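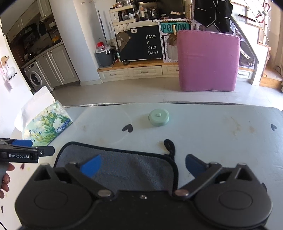
1/ Rewatched Garnlow last night for the animation and ended up taking notes on the camera instead. A few posts on how the film handles lens choice, since most of the writing on it covers the voice cast.

2/ Background for anyone who hasn't seen it: Garnlow is a feature about a river ferry that has opinions. The ferry has no mouth. The eyes are two wheelhouse windows, and the blinds do the work of eyelids.

3/ With no mouth, dialogue has to be sold through hull movement and cutting. Nurmi, the studio, gave the ferry a slow roll on stressed syllables. Watch the dock argument with the sound off and you can still tell who is winning.

4/ The virtual camera stays wide for the first act. The ferry reads as a vehicle: full profile, waterline visible, passengers at correct scale. It doesn't get a proper close-up until the fog sequence.

5/ When the close-up comes, the focal length goes long and the background flattens. Same model, same windows, and now it has a face. There is no change in the design between those two shots. I stepped through them to check.

6/ Compare Prindolville, the same studio's earlier film with the delivery vans. Those have mouths in the bumpers and eyes in the windshields, and the camera is close from shot one. It is easier to follow and I remember much less of it.

7/ Prindolville also has a scale problem. The vans are as big as the plot needs. In the warehouse chase the lead van fits through a door that was half its height in the previous scene. Children won't mind. I did, a little.

Technical notes, in no order:

– The water in Garnlow is stylized near the hull and closer to realistic at a distance. The blend is visible in the night scenes if you look for it.

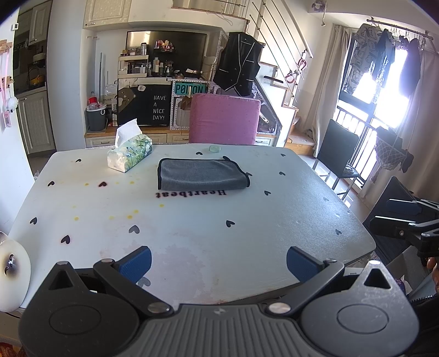
– The ferry's rust is painted on in the textures and never changes, even after the refit. I assume this is a mistake. It could be a point about character, but nothing else in the film supports that.

– Engine sound stands in for breathing. It drops out completely 2 times, both before a decision.

– Passengers have simplified hands, with 3 fingers and a thumb. The deckhand is the exception and has full hands, presumably for the rope work.

8/ The weak section is the middle. The tugboats get a song, the camera starts swooping, and all the restraint from the first act goes. It recovers once the fog comes in.

9/ On the disc: the Letance edition has the better transfer. Grain is absent, as it should be for this kind of render, and the dark scenes hold together. The stream I tried first had banding all through the fog, which is a bad place for it.

10/ The Letance commentary is mostly anecdotes, but there is a useful stretch on the blinds. They were rigged slat by slat – more controls than the rest of the wheelhouse combined – and most of the expression comes from the top two slats.

11/ Next up is the short that came before both films, the one with the crane. I'll add to this thread if the lens pattern holds there too.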